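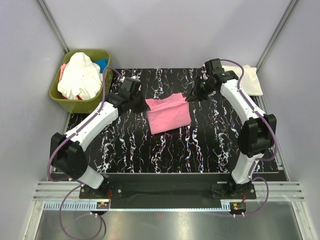
Pink cloth on the black tabletop

Lornlow Residents' Association
Minutes of the May meeting, Tuesday, 7 p.m.

1. Minutes of the last meeting
Approved. One member asked why the bus shelter item had dropped off the list. The chair thought it had been dealt with. It has not been, and goes back on for next time.

2. Parking on Donnelly Street
The town's consultant, Iseck, has sent a summary of its parking study. It says a permit scheme would free up 60 spaces at peak hours. Members were not convinced. The summary doesn't say which hours were counted, or whether the church lot was included. A member who lives on the corner said she has never seen 60 spaces on that street, free or otherwise.
The secretary will ask for the full report. No position taken until it arrives. 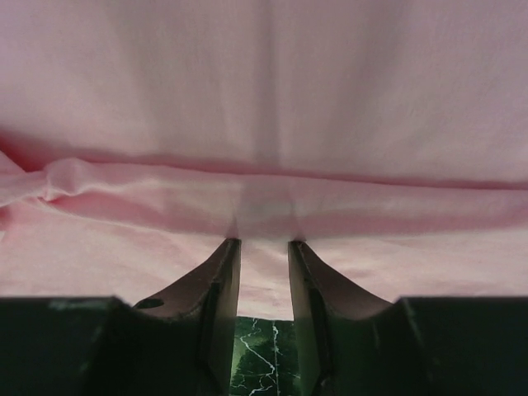 3. Estberg bridge closure
The contractor now says 6 weeks. It said the same in the fall, before the first delay. The detour adds 45 minutes to the school bus run according to parents, and "minimal time" according to the notice. The chair will write again and ask for a finish date in writing.

4. Money
Request for $1,000 toward new welcome signs. Several members doubted that signs bring anyone into town. Only one quote was supplied. Deferred until there are two more.

5. Other business
Hall heating still too loud to hear the back row. Carried over.

Closed 8:45 p.m.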